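Odley (blog)

Odley is a weblog of bird photography and short personal notes, written by Idun Viklund. It began in February as a record of herons and grebes seen on Lake Trorel and later took in garden birds, book notes and reader contests.

Content

Most posts consist of one photograph and a paragraph or two of comment. Viklund names the species, the light and the distance, and often adds a guess about what the bird was doing. A separate series, Sundqvist Letters, prints mail from readers. By 24 July 2021 the blog had 721 posts, 353 of them on water birds.

Contests

Odley holds 3 contests a year. Readers leave a caption under a chosen photograph, and the winner receives a signed print. The largest drew almost 200 entries and was judged by Torbjørn Wallin, a fellow blogger who writes Clirer. Wallin later ran a similar contest on his own site, with a link back to Viklund's rules.

Reception

The blog is read mainly by other bird photographers. Some have objected to its guesses about behavior, and Viklund has corrected several posts in response.
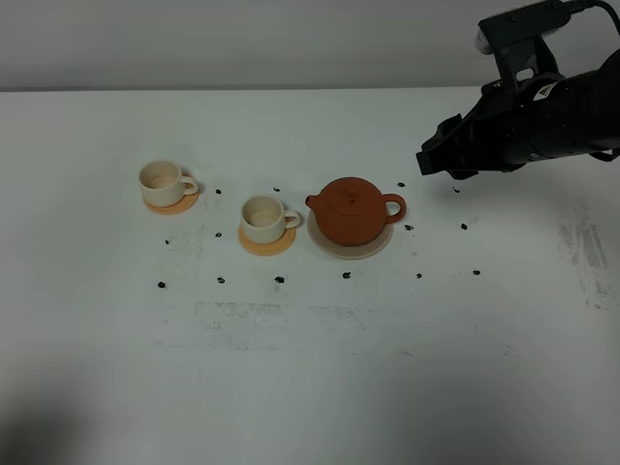
Teapot and robot arm at a white table 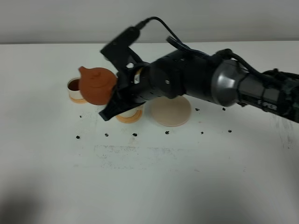 Reading time: 1 min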